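Vorine Basket Packing, data card

Version 6
Last edited April 28, 2022
Maintainer: Natália Malý
Annotation lead: Peter Michalík

Summary

Vorine is a collection of short table tasks in which containers are put into a wire basket, taken out again, or moved from one side of it to the other. It holds 1894 episodes. The test split has 396 of them; the rest are for training. Each episode has a start and end label, a one-line instruction and a list of the objects used.

The card covers the objects and the labels. File layout and loading code are in the Dristik repository.

Objects

basket: black wire mesh, rectangular, open at the top, black rim. Labelled as a single object. The rim and the mesh have no labels of their own.

canister_tall: brushed stainless steel, cylindrical, with a rounded metallic lid. The lid is labelled as part of the canister in every episode.

container_grey: pale grey, cylindrical, shorter than canister_tall. Either "cup" or "canister" is accepted in the instruction text. The object list always uses container_grey.

table: light wood with a pale, fine grain. Small pieces of grey tape are stuck along the front and right edges. Tape is not labelled.

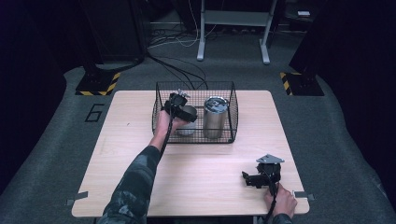 Tatiana Bartoš asked on the tracker whether "left" in the instructions means left of the basket or left of the other container, and said she had read the same sentence both ways while checking the Price subset. The rule since version 5 is that left and right are taken from the front edge of the table. Where the position is relative to another object, that object must be named, as in "to the left of the tall canister". Instructions written before the rule were corrected by Lenka Holub. Any that were missed should be reported with the episode number.

Labels

in_basket: the base of the container is below the rim and the hand tool has let go of it.

held: the container is between the jaws, whether or not it has left the basket.

on_table: the container stands on the wood and is not held.

clear: no container or basket is on the part of the table in view. Hands and tools do not affect this label. Cables are also ignored.

A container lying on its side in the basket is still in_basket. Add the flag tipped. Do not add tipped to a container that is leaning on the mesh but standing on its base.

Views

Overhead and close views are labelled separately. A close view can be clear while the overhead view of the same moment is not, as the close view takes in much less of the table. Do not copy labels from one to the other.

Wood grain gave false outlines in the first automatic pass, mostly where the figure curves into ovals. Drahomíra Kopecký removed these by hand. Light falls unevenly on the surface, and a bright band across it should not be outlined either.
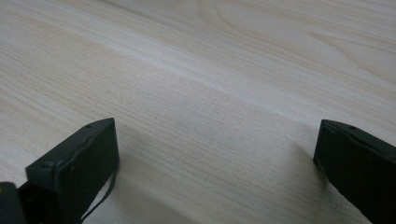 Fig. 2. Close view, label: clear. Curved grain at upper right.

Known problems

13 training episodes have no end label. They are listed in missing_end.txt and are skipped by default.

canister_tall reflects light, and its outline can be a few pixels too wide on the bright side.

The Hisetti export drops the tipped flag. Use the plain text export until this is fixed, planned for August.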